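Ordnung rund um Tassen und Körbe

Haushaltstipps, zusammengestellt von Horațiu Chiriac

In meiner Küche zu Hause sind die Schränke klein, und lange Zeit habe ich die Tassen ineinander gestapelt. Zwei Henkel sind dabei abgebrochen. Seitdem benutze ich einen Tassenbaum aus Holz und möchte hier aufschreiben, worauf man beim Kauf und bei der Pflege achten soll.

Der Fuß
Ein guter Tassenbaum hat einen breiten, flachen Fuß. Stellen Sie ihn leer auf den Tisch und drücken Sie mit einem Finger oben gegen den Stab. Wenn er schon jetzt wackelt, wird er mit Tassen nicht besser. Auf einer weichen Unterlage, zum Beispiel auf einem Polster, prüft man das besonders vorsichtig und hängt zuerst nur eine leichte Tasse an.

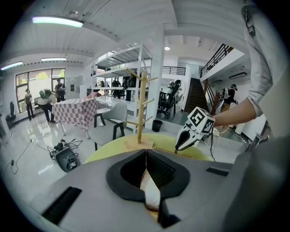

Tassenbaum aus hellem Holz mit quadratischem Fuß und kurzen, schrägen Haken.

Die Haken
Schräge Haken sind mir lieber als gerade. Die Tasse rutscht von selbst zum Stab und bleibt dort. Messen Sie vorher den Henkel Ihrer größten Tasse. Meine blaue Tasse von Vollen hat einen so engen Henkel, dass sie nur auf den obersten Haken passt.

Man hängt immer zuerst eine Tasse unten links, dann eine unten rechts, und so weiter nach oben. Beim Abnehmen geht man umgekehrt vor. Schwere Becher gehören nach unten. Mein Nachbar Nelu Onu hat das nicht geglaubt und musste danach Scherben aufkehren.

Reinigung
Das Holz wische ich mit einem feuchten Tuch ab, danach sofort mit einem trockenen. In die Spülmaschine darf es nicht, das Holz quillt auf und die Haken werden locker. Ein lockerer Haken lässt sich mit einem Tropfen Holzleim reparieren: Haken herausziehen, alten Leim mit feinem Schleifpapier entfernen, neuen Leim dünn auftragen, 12 Stunden warten. Bitte in dieser Zeit nichts anhängen, auch nicht eine kleine Espressotasse.

Hängen Sie nur trockene Tassen auf. Wasser, das am Stab herunterläuft, macht am Fuß dunkle Ränder - diese bekommt man fast nicht mehr weg.

Körbe aus Geflecht
Für alles, was keinen Henkel hat, nehme ich geflochtene Körbe. Teebeutel, Servietten, kleine Löffel in einem Glas, das alles findet darin Platz. Staub im Geflecht ist lästig, aber
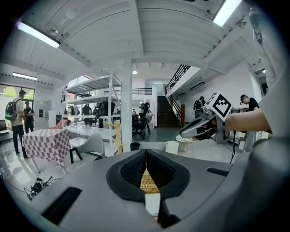
mit einem weichen, trockenen Pinsel kommt man gut in die Zwischenräume. Zuerst bürstet man von innen nach außen, dann klopft man den Korb umgedreht über der Badewanne aus. Einmal im November wasche ich meine Körbe mit lauwarmem Wasser und wenig Seife. Sie trocknen dann im Schatten, nie auf dem Heizkörper, denn dort wird das Material spröde und bricht.

Wenn der Boden des Korbes kratzt, legt man ein Stück Filz darunter. Für Brot oder Gebäck kommt ein Baumwolltuch hinein, das man bei 60 Grad waschen kann. Abstehende Enden schneidet man mit einer Nagelschere schräg ab. Bitte nicht daran ziehen, sonst löst sich die ganze Reihe.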